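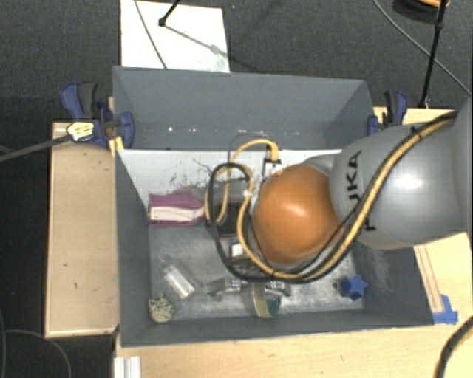

Opinion | Phones & Mobile

Storage Tiers Are Priced Backwards

6 Aug 2020 | By Olga Quintana

The base version of the new Zurkton handset ships with 64 GB of storage and no card slot. The operating system and the preinstalled apps take a large share of that before the owner has saved a single photo. The next tier up adds $300 to the price. The parts inside are otherwise the same: same display, same battery, same 4 GB of memory.

I have no objection to paying more for more storage. My objection is to the size of the step. Flash memory is a commodity part, bought in volume on contract, and its price has been falling for years. The gap between tiers on the store page has hardly moved. Jovden and Halvorsen follow the same pattern with smaller steps, and both dropped the card slot from their upper models last November.

The usual defense is that a card slot takes up board space and weakens the water seal. The first claim is true to a small degree. The second is hard to accept, given that the SIM tray already has a gasket and a shared tray needs no second opening. Plolten sells a sealed phone with a shared tray for $600, and its published rating matches that of the Zurkton.

A better argument against cards is speed. Most cards are slower than internal flash, and apps moved to them load poorly. That can be handled in software. Limit the card to photos, video and music, keep apps on internal storage, and the buyer gets the space without the delay.

Cloud backup is offered as the other answer. It depends on a data plan, and it turns a single purchase into a monthly bill. For people on capped plans it does very little.

Reviewers should list usable storage next to the price in every spec table, measured after first setup. The advertised figure is of limited use to a buyer.

Filed under: Smartphones, Storage, Pricing

Contact the editors | Copyright 2020. All rights reserved. | Back to top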